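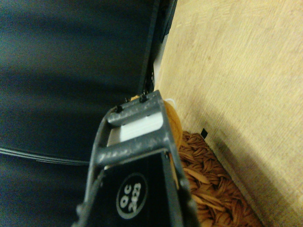

*Gripper, with the QC 2023 label on its black housing*

**Gillel Family Reading Club – planning meeting minutes**

Chair: Shaohua Dong. Meeting opened at 6:30 in the Arkstead branch library.

**1. Summer reading total**

Wonderful news to start! Our families have logged 3,634 books so far, well past the goal of 2,000. Shaohua thanked everyone who kept the reading charts up to date, and there was a round of applause. The January total will be used as the starting point for next year's goal.

**2. Story nights**

Agreed to move story night to the big room, with space for 60 children and parents. The last one was packed and the bear story had to be read twice (by loud request). Bilingual stories stay on the program – they are a huge hit with the grandparents.

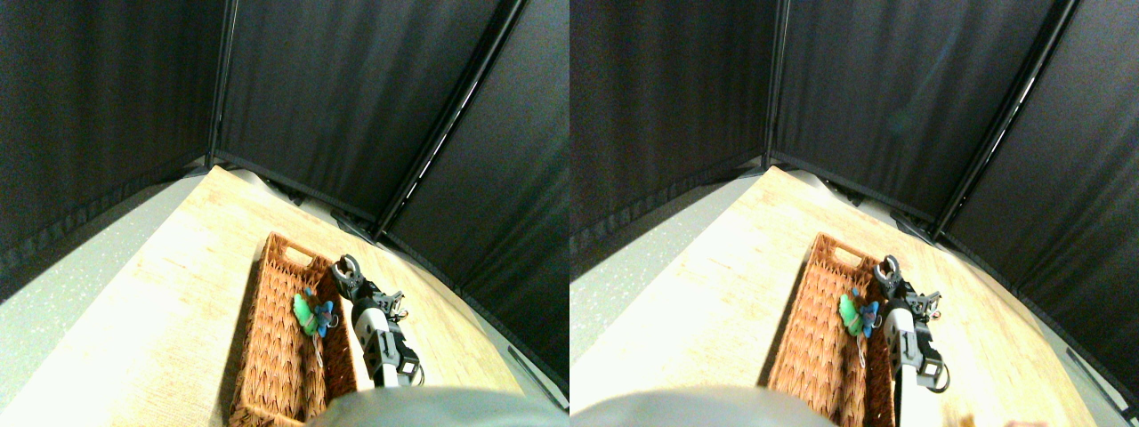

*Green and light blue plush toy in a wicker basket*

**3. Book swap**

Picture books and early chapter books go on the front tables, cookbooks and everything else by the window. No limit on how many a family can take. Shaohua would love to see more comics this time, so please check your shelves at home.

**4. Bookmarks**

The Indach print shop sent a very fair price for bookmarks. Approved. The children's fox drawing won the vote for the front, and the runner-up, a whale in a hat, goes on the back.

**5. Open items**

- Shaohua to confirm the big room with the library
- Posters up by the end of the month
- Author visit: still waiting to hear back

Meeting closed at 7:40.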